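Archive > Lists > stillbridge-robotics > Build thread

Threads | Authors | Search | Log in

From: Paula Radu
To: stillbridge-robotics
Date: 24/02/2023
Re: Re: bookshelf task, who has the cell next

Crisanto Macaraeg wrote:
> Can someone confirm the shelf routine is ready for the club demo?
> Dexter says yes, Honeylyn says no, and the wiki says "see Dexter."
> Also, are we still recording with both arms or has the left one
> been retired?

Crisanto,

Honeylyn is right and Dexter is an optimist. We have 123 recorded runs, of which 37 end with a book where we wanted it. The rest end with a book somewhere, so I suppose we have proved gravity.

The left arm has not been retired. It's meant to steady the rack while the right one pulls a book, and so far it has the work ethic of a hall monitor. Bienvenido is redoing its start pose in Wakier – please don't touch that config until he posts the new one. The last time two people edited it we spent an evening debugging a typo.

Things I'd like before April:
- more runs with the rack turned at an angle, as it never sits square once people have been in there
- thin books as well as fat ones
- a decision on whether the cutting board is part of the task or just lives there now
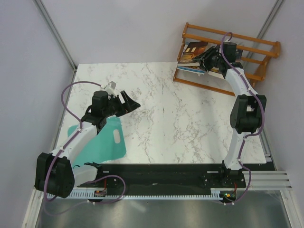
Right arm over the rack, gripper above the brown-covered book. Left arm supervising.

If you take the cell next, check that the purple cables have slack at the elbows before you run anything down the rail. Log your runs under your own name. "Test2_final" is not a name, Dexter.

Paula

Comments (3)

dexter_e: 37 is a great number. It's prime.

Honeylyn T.: The cutting board belongs to the kitchen task. I have said this twice.

bdalisay: New start pose is up. Please be gentle with it.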